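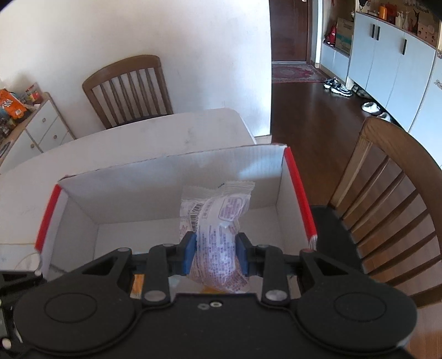

Hand-Held Gripper Comparison: Photo Gallery

The Nirulcombe program at the Gresville Institute evaluates hand-held grippers for everyday packing tasks. The photographs on this page were taken during the household portion of the comparison, which was carried out in a furnished apartment in November. Czesław Ostrowski directed the work. Aicha El-Sayed and Herman Lumbantobing prepared the task list and reviewed the recordings.

The picture at the top of the page shows a small clear packet held between the blue finger pads over an open box. Thin, crinkled wrappers of this type were assigned to the first task group. Operators were asked to grip the packet once, move it over the box, and release it without pressing it against the wall.

Scope of the Comparison

Two finger pad compounds, supplied by Wovik and Obradović, were tested on the same linkage design. Each compound was used for 400 transfers in the laboratory and 600 in the apartment. Sessions were limited to 60 minutes, after which the pads were wiped and inspected for wear. Objects were chosen from ordinary groceries and small household goods, with soft packaging making up the larger share.

Mixed Contents and Two Grippers

The second task group addressed boxes that already held a variety of items. Operators worked with one or two grippers and were scored separately on placement, removal, and contact with the cardboard. Tadeusz Adamczyk wrote the scoring guide, which is available from the program office on request.

Jaws open at the near wall of a red and white box of assorted snacks, with a second gripper held at the right. The upright white pouch in the center is labeled 低脂鸡肉脯. 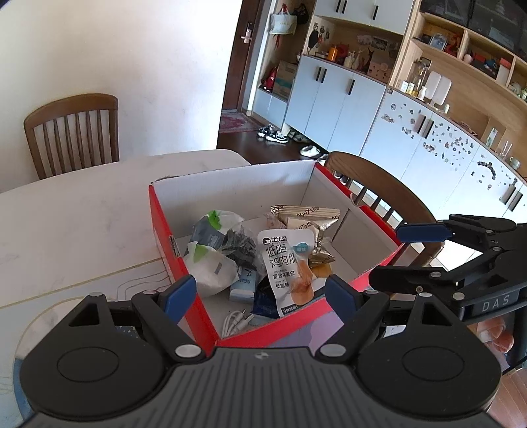 Records and Contact

Grażyna Śliwiński maintains the recordings and inspection notes for the program. Requests for access should state the intended use and the task group required. Replies are normally sent within 9 working days. Images from the laboratory portion will be added to a separate gallery once the pad wear measurements have been checked.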